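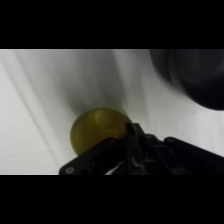 Can I leave a tablecloth a little rumpled, or do I have to iron it?

Leave it rumpled if you like the look. I iron mine for company and skip it the rest of the year, and a pale cloth with a few soft folds in it looks perfectly good under a colored cup or bowl.

Shop > Table > Cloths > Drotby White

So, the Drotby! I'm Lorna Carnegie, I run the table section here at Wumwood, and this is the cloth I reach for at home. It's a plain white cotton, smooth to the touch, with no pattern and no border (we tried a border, I didn't love it, it's gone). It measures 200 cm square, which covers my kitchen table with a decent drop on all sides.

What I like best is how it behaves with color. Put anything yellow on it, mustard or amber or that olive shade that's hard to name, and the color just sits up and glows. Glossy pieces do especially well, and see-through ones even better. I used to own a cream cloth and yellow things went sort of muddy on it, so I passed that one along to Gerrit De Graaf in shipping, who has blue plates and is very happy.

It does crease. Cotton creases! If you want it flat, iron it while it's still damp, and do the middle first. If you don't, shake it out hard and throw it over the table, and you'll get long loose ripples instead of sharp fold lines.

Wash it warm with other whites. The first wash takes it in by 2 cm or so each way, and after that mine has stayed put. Turmeric will stain it, ask me how I know.

Item 405. Comes folded in a paper sleeve, 8 to a carton for cafés and such. Write to Ona Laur at our Bridville shop for carton orders, she's in from early morning and quick with replies. Napkins in the same cotton are due in November.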